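Forum Seelische Gesundheit › Therapie und Behandlung › Tagesklinik oder ambulant warten?

Wolkenschaf
Erstellt am Dienstag, 21:14

Hallo ihr Lieben,

ich lese hier schon eine ganze Weile still mit und habe mich jetzt doch mal angemeldet, weil ich gerade nicht recht weiterkomme. Mein Hausarzt hat mir im April eine mittelgradige Depression bescheinigt und mich an die psychiatrische Ambulanz in Mirnell überwiesen. Dort war das Gespräch wirklich freundlich, ich hatte mich sehr davor gefürchtet und saß dann da und habe erst mal eine halbe Packung Taschentücher verbraucht. Am Ende hat mir die Ärztin zwei Wege genannt: entweder ein Platz in der Tagesklinik Stundoseck, den könnte ich ziemlich bald haben, oder ambulante Verhaltenstherapie, da stehe ich in der Praxis Frandsen auf der Warteliste, und zwar auf Platz 63. Ja, dreiundsechzig, ich habe am Telefon zweimal nachgefragt.

Nun schlafe ich schlecht, grüble viel und kann mich auf der Arbeit kaum noch konzentrieren, aber ich bin eben noch auf der Arbeit. Tagesklinik hieße neun Wochen krankgeschrieben, und davor habe ich fast mehr Angst als vor der Therapie selbst. Wie war das bei euch? Hat jemand in der Tagesklinik angefangen, obwohl er »eigentlich noch funktioniert« hat?

Liebe Grüße und danke schon mal fürs Lesen

Brombeerhecke
Dienstag, 21:52

Herzlich willkommen, Wolkenschaf! Schön, dass du dich getraut hast zu schreiben, das ist ja oft schon die halbe Strecke.

Ich war vor zwei Jahren in der Tagesklinik in Randmont und habe vorher genau dieselben Gedanken gewälzt wie du. Ich dachte, da gehören nur Leute hin, die morgens gar nicht mehr aus dem Bett kommen, und ich nehme denen den Platz weg. Im Vorgespräch hat mir der Oberarzt dann sehr geduldig erklärt, dass man auch kommen darf, bevor alles zusammenbricht. Das hat mich damals so erleichtert, dass ich im Auto noch eine Viertelstunde sitzen geblieben bin. Die erste Woche war allerdings mühsam, das will ich dir nicht verschweigen. Man ist abends fix und fertig, obwohl man »nur« geredet, gebastelt und einen Spaziergang gemacht hat. Ab der dritten Woche wurde es für mich leichter, und mit zwei Frauen aus der Gruppe treffe ich mich bis heute zum Frühstück.

Kuno_am_Deich
Dienstag, 22:30

Ich möchte da ein bisschen gegenhalten, ganz freundlich gemeint. Für mich war die Tagesklinik nichts. Zu viel Gruppe, zu viele fremde Geschichten, und Einzelgespräche gab es einmal die Woche, wenn nicht gerade jemand im Urlaub war. Ich bin ein Mensch, der eine Person braucht, bei der er ankommt, und das dauert bei mir seine Zeit. Die ambulante Therapie danach hat mir viel mehr gegeben, obwohl ich ewig darauf warten musste.

Wolkenschaf, hast du es schon bei mehreren Praxen versucht? Eine einzige Warteliste finde ich sehr wenig. Ich hatte damals einen Zettel neben dem Telefon und habe die Sprechzeiten abgeklappert, jeden Tag ein paar, mehr ging von der Kraft her nicht. Meine Schwester hat auch manchmal für mich angerufen, das nehmen einem die wenigsten übel. Und frag nach der Sprechstunde, also dem Erstgespräch, das bekommt man meist deutlich früher als den eigentlichen Therapieplatz.

Brombeerhecke
Dienstag, 22:41

@Kuno: Das mit den Einzelgesprächen stimmt, das war bei uns auch knapp. Aber »für mich nichts« ist halt etwas anderes als »nichts«, und wer bei 63 steht, der hat unter Umständen noch einen langen Sommer vor sich. Ich hätte den nicht geschafft.

Lötkolben_Jens
Dienstag, 23:05

Moin zusammen, und willkommen auch von mir. Ich bin so ein Zwischending, ich war erst in Stundoseck und habe danach ambulant weitergemacht. Es muss also gar kein Entweder-oder sein! Bleib auf jeden Fall bei Frandsen auf der Liste stehen, auch wenn du in die Tagesklinik gehst, denn hinterher fällt man sonst leicht in ein Loch — so ging es mir jedenfalls, und ich war froh, dass nach einigen Wochen der Anruf kam.

Was mir in Stundoseck gutgetan hat, war der feste Tag. Um halb neun da sein, gemeinsam frühstücken, Gruppe, Ergotherapie, Mittag, Bewegung, Abschlussrunde. Klingt nach Schullandheim, ich weiß, aber wenn man monatelang nur noch von der Couch zum Kühlschrank gelebt hat, ist das ein richtiges Geländer. Und die Abende habe ich mir dann auch wieder ein wenig eingerichtet, mit einer Sache, die nichts mit Grübeln zu tun hat.
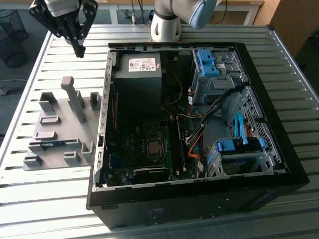
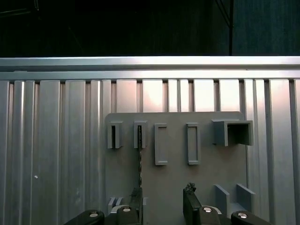
Jytte Hafþórsson
Mittwoch, 07:18

Guten Morgen in die Runde, ich hänge mich mal an den Punkt mit der Arbeit, weil der mir ein wenig untergegangen ist. Liebe Wolkenschaf, du musst deinem Arbeitgeber keine Diagnose nennen. Auf der Bescheinigung, die er bekommt, steht nur, dass du arbeitsunfähig bist und bis wann. Ich habe damals gesagt, ich sei für einige Wochen in Behandlung und melde mich, sobald ich mehr weiß, und damit war es gut. Meine Kollegen haben mir eine Karte geschickt, auf der ein sehr dicker Igel war, die hängt heute noch in der Küche.

Rechne aber vorher einmal in Ruhe durch, wie es mit dem Geld wird. Nach sechs Wochen kommt bei den meisten das Krankengeld von der Kasse, und das ist weniger als das Gehalt. Bei mir fehlten im Monat 300 Euro, und weil ich mich darum nicht gekümmert hatte, saß ich dann mitten in der Behandlung über den Kontoauszügen. Das hätte ich mir gern erspart. Ruf bei deiner Kasse an, die können dir den Betrag vorher ausrechnen.

Kuno_am_Deich
Mittwoch, 08:02

Guter Hinweis, Jytte. Und bei Jens gebe ich mich halb geschlagen, die Reihenfolge erst Klinik, dann ambulant leuchtet mir schon ein. Ich bleibe trotzdem dabei, dass man sich die Tagesklinik nicht einreden lassen sollte, nur weil dort eben gerade ein Platz frei ist. Das ist für die Ambulanz auch die bequemere Lösung.

Lötkolben_Jens
Mittwoch, 12:20

Da tust du denen in Mirnell aber unrecht, finde ich. Mir haben sie damals beides sehr ausführlich erklärt und mir eine Woche Bedenkzeit gegeben, gedrängt hat da keiner.

Wolkenschaf
Mittwoch, 19:47

Ach Mensch, ihr seid ja lieb. Ich habe alles zweimal gelesen, einmal in der Mittagspause und jetzt noch mal mit Tee. Dass ich auf der Liste bleiben kann, auch wenn ich in die Tagesklinik gehe, darauf war ich gar nicht gekommen, ich dachte, da streichen sie mich dann. Die Kasse rufe ich an, und Kuno, deinen Zettel neben dem Telefon mache ich auch, wobei ich Telefonieren gerade wirklich furchtbar finde. Vielleicht kann mein Bruder mir ein paar abnehmen.

Eine Frage noch an Jens: Kann man sich Stundoseck vorher anschauen? Ich glaube, wenn ich einmal durch die Tür gegangen wäre, hätte ich weniger Bammel.

Lötkolben_Jens
Mittwoch, 20:15

Ja, geht! Ruf im Sekretariat an und frag nach einem Vorgespräch, da zeigen sie dir auch die Räume. Bei mir hat das Frau Baldursdóttir — nein, Quatsch, Valdemar Baldursdóttir, ein ganz ruhiger Mensch — gemacht, und der hat sich alle Zeit der Welt genommen. Schreib dir deine Fragen vorher auf, ich hatte im Gespräch die Hälfte vergessen. Und falls dir nachts mal alles zu viel wird, warte bitte nicht bis zum Termin, sondern ruf beim ärztlichen Bereitschaftsdienst an oder geh in die Notaufnahme der nächsten psychiatrischen Klinik.

Brombeerhecke
Mittwoch, 20:33

Und nimm dir für die erste Woche Hausschuhe und eine eigene Tasse mit. Erzähl uns doch, wie das Vorgespräch war, ich drücke ganz fest die Daumen!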